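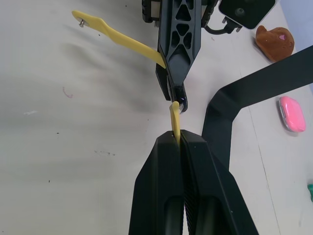 FOR IMMEDIATE RELEASE

Sernora Brings Its Yellow Utility Strap to Bensaid Hardware Stores

Reusable strap for cords, hoses and garden stakes goes on sale in August

UMHAM – Sernora, a maker of household storage and tie-down goods, will begin selling its yellow utility strap through Bensaid hardware stores in August. The strap will be stocked in all 116 Bensaid locations and sold one at a time from a bin, with no outer packaging. The price is 69 cents.

The strap is a single flat length of yellow plastic. One end is a rounded paddle with a metal rivet set through it. The other end narrows to a rounded tip. The strap is wider through the middle, where it bears against whatever it is holding, and slimmer toward the tip so that it can be fed behind a pipe, through a shelf bracket or under a coil that is already hanging on a hook.

Sernora has made straps at its Tovwood plant for trade customers for many years, mostly for electricians, nurseries and equipment rental yards. Those straps were sold by the carton and were not offered in stores. The company said it decided to sell to the public after repeated requests from people who had come across the straps at work and wanted a few for the garage.

"Most people who write to us want a handful, and we had no way to sell them a handful," the company said in a statement. "Bensaid already sells bolts and washers loose. The strap can go in the same aisle and be sold the same way."

Made for everyday bundling

The utility strap is meant for light jobs around the house, yard and workshop. Sernora lists the following uses on the bin card:

Extension cords and lamp cords
Garden hoses, coiled or hanging
Tomato stakes and bean poles in winter storage
Rolled tarps, drop cloths and window screens
Paint rollers and broom handles
Wrapping paper and poster tubes

It is not a lifting strap, and it should not be used to hold a load on a vehicle. It is also not intended as a pet collar, a child restraint or any kind of safety device. These limits are printed on the card in the same size type as the list of uses.

To use the strap, wrap it around the bundle with the paddle end lying flat, bring the narrow end around and tuck it under. Pull until snug. For a thick bundle, straps can be joined end to end. To take the strap off, pull the narrow end back out. Cutting is not needed and the strap can be used again.

Why yellow

Sernora makes its trade straps in several colors and tested a few of them with customers before choosing one for stores. Yellow was the easiest to find on a garage floor, on a lawn and at the bottom of a tool bag. It also stood out against black and orange cords, which are the cords most customers said they owned. Other colors may follow if stores ask for them. There are no plans at present to print a logo on the strap.

The shape took longer to settle than the color. Sernora and Bensaid worked on the store version for almost two years. Early samples had square ends, and store staff who tried them reported that the corners caught on sleeves and on each other in the bin. The ends are now rounded. The paddle was made large enough to hold between thumb and finger while wearing work gloves, and the rivet gives the hand something to find without looking.

Bensaid tried the strap in two stores before placing a full order, one in Umham and one in Tovwood. Staff at the Umham store kept the bin next to the extension cords. In Tovwood it was placed by the registers. The register location sold more straps, but the Umham store had more customers coming back for additional ones. Under the final plan, the bin goes in the electrical aisle, and store managers may add another at the register if they have room.

Care and storage

The strap can be wiped clean with a damp cloth and mild soap. It should be dried before it is put away, and the area around the rivet is worth checking if the strap has been used outdoors. Sernora recommends storing straps flat or hung up by a nail or peg. A strap that has been folded sharply and left that way may hold a crease. Laying it out under a book overnight will take most of the bend out.

Straps left in full sun should be looked over at the start of each season. Any strap that shows cracks or feels brittle should be thrown out. A rivet that has worked loose cannot be repaired at home, and Bensaid will exchange a strap with a loose rivet at the service desk. A receipt is not required for an exchange.

Availability

The utility strap will be in Bensaid stores from the first Saturday in August. Stores in the Umham area will have it on the shelf first, and the rest will receive stock with their regular deliveries during the month. It will also be listed on the Bensaid website for store pickup. Shipping to a home address will not be offered at launch, as the cost of mailing a small order would be more than the straps themselves.

Trade customers will see no change. Cartons remain available directly from the Tovwood plant at current terms, and orders already placed will be filled as usual. Schools, community gardens and repair shops that need more than a handful but less than a carton should ask at their nearest Bensaid service desk, where store staff can set aside a counted bag.

About Sernora

Sernora makes straps, ties, hooks and hanging hardware for home and trade use. Its offices are in Umham and its plant is in Tovwood. The company sells through hardware stores, garden suppliers and electrical wholesalers.

About Bensaid

Bensaid operates neighborhood hardware stores carrying tools, paint, plumbing and electrical supplies, lawn and garden goods and loose fasteners.

Media requests, including requests for sample straps, may be sent to the Sernora press office in Umham. Samples are mailed flat and should be allowed a week to arrive.

###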